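Ticket 3780
Product: Zupan 515 dual-sport, fuel injected
Opened by: Trivaldale service desk
Assigned to: Dušan Trnka
Status: Closed, November 2024

Symptom: engine stalls when the clutch is pulled in at low speed, coming down from third gear. Restarts on the button. No warning light. Odometer 1262 miles, stock exhaust, stock gearing.
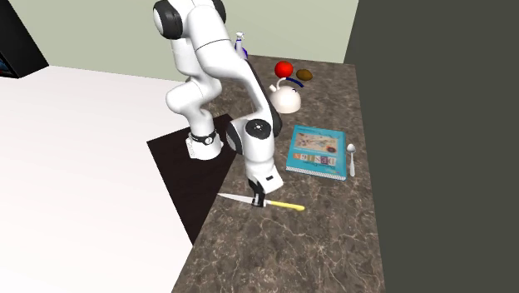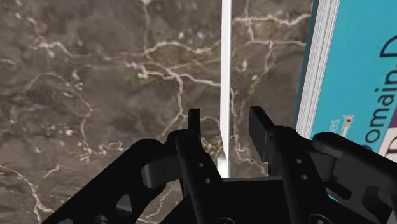 Entry 1
Read the ECU with the Skuko tool. No stored codes. Battery holds voltage under load. Idle speed at full temperature is below spec and hunts. Customer says the fault began after the first service, which was done at the Cesanville shop.

Entry 2
Checked side stand switch and clutch switch for continuity while moving the harness by hand. Both good. Fuel pressure in spec at idle and at part throttle. Plug is light tan. Air filter clean, but the airbox lid was missing one screw. Fitted a new screw. Stall still present on road test.

Entry 3
Sprayed the intake boot with the engine idling. Idle rises when the lower side is sprayed. Pulled the throttle body. The boot was not fully seated and the clamp had been tightened over the lip, leaving a crease in the rubber. Ordered boot and clamp. Customer to leave the bike here.

Entry 4
Parts in. Fitted boot dry, checked that the locating tab sits in its notch, tightened clamp to spec. Reset idle learning: key on, wait for the pump to stop, key off, repeat three times, then idle to full temperature without touching the throttle. Idle is steady and in spec.

Entry 5
Road test in town traffic and on gravel. No stall in repeated stops from third gear. Old boot bagged with the warranty claim. Cesanville notified of the clamp position. Valve clearance not checked on this visit; due in January.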